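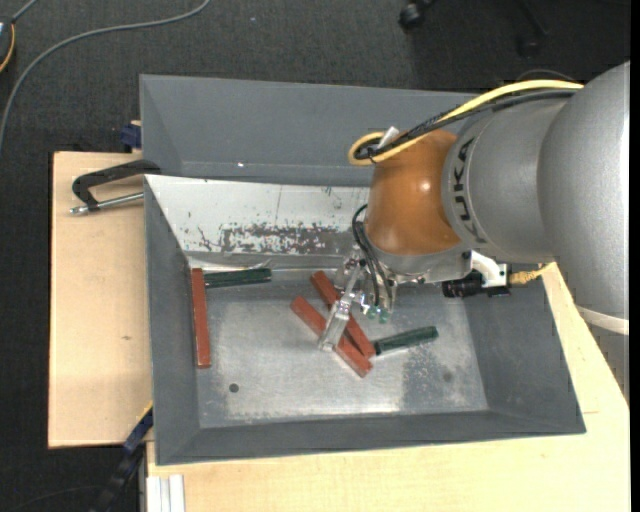 2 min read

4. Rules for Reporting Bin Picking Trials

4.1 Fixing the bin

The Erkstead protocol treats the bin as part of the measuring setup. Its position is recorded in the robot base frame before each session, and it must be fastened to a surface that doesn't move when the arm pushes against a side wall. Earlier drafts allowed a bin to be held in place by its own weight. We dropped this option in May, after repeat runs at the Skokia cell showed that the bin position drifted during a session and that operators were correcting it by hand without writing it down.

Clamps are accepted as a means of fastening, but they add obstacles close to the rim. The protocol therefore requires every clamp body, screw and handle to be entered in the collision model, including parts that lie on the table next to the bin. In Figure 2, a black C-shaped clamp sits against the left edge of the bin and a long bar clamp runs out near its lower left corner. Both kinds of part are easy to leave out of a model built from the bin drawing alone. A cell that fails this check may still be used for development, but its results are reported separately.

4.2 Starting arrangement

Bars are placed by the operator from a printed layout sheet and are not moved again until the trial ends. Each layout must include at least one bar lying along a wall and at least one pair in contact. These two cases account for most of the disagreement between sites, as a finger that clears the neighboring bar can still strike the wall on approach. The red and green bars in Figure 2 show both conditions: one green bar lies along the foot of the rear panel, and two red bars touch near their lower ends. Color is used only to identify a bar in the log. It must not be passed to the grasp planner unless the report says so.

A layout is rejected if any bar rests on the rim or if the operator has to hold it in place. Rejected layouts are logged with a reason code. They do not count as attempts.

4.3 Surface condition

Bins are not repainted or polished between sessions. Worn metal and chipped paint change the depth reading, and a fresh coating halfway through a series makes the earlier and later trials hard to compare. The condition of the inner walls and floor is recorded with a still image from a fixed camera at the start of each series. Wear of the kind seen on the white panel and the metal floor in Figure 2 is acceptable provided that it is recorded. Holes in the floor are masked in the depth map, and the mask is stored with the trial data.

4.4 Cables and hoses

The cable bundle is part of the moving volume of the arm. Many cell models stop at the rigid links, which gives planned paths that are free of collision on screen and not in the cell. We require a padded volume that covers the bundle at the wrist, along with any hose that bows outward from the tool. The padding is set from the widest position observed in a slow sweep of the wrist joint, with the tool clear of the bin. It is measured again after any change of tool, bracket or connector.

Loose cables on the floor are outside the planned volume but inside the safety check. They must be routed away from the operator's path before the gate is closed.

4.5 Stop conditions and records

A trial ends when the bar is released at the target, when the force limit is reached, or when the operator presses stop. An operator stop counts as a failed attempt in every case. Sites had previously discarded such trials if the operator judged the stop to be too cautious – a practice that raised the reported success rate and could not be audited later.

The full series was set at 3,000 attempts across the two sites. Of these, 1,505 were run under the Thakur rule set and the rest under the older Fesasa checklist, which has no entry for operator stops. The two groups are not pooled in Section 5. Where a Fesasa trial lacks a stop record, the force log was read instead, and the trial was marked as inferred.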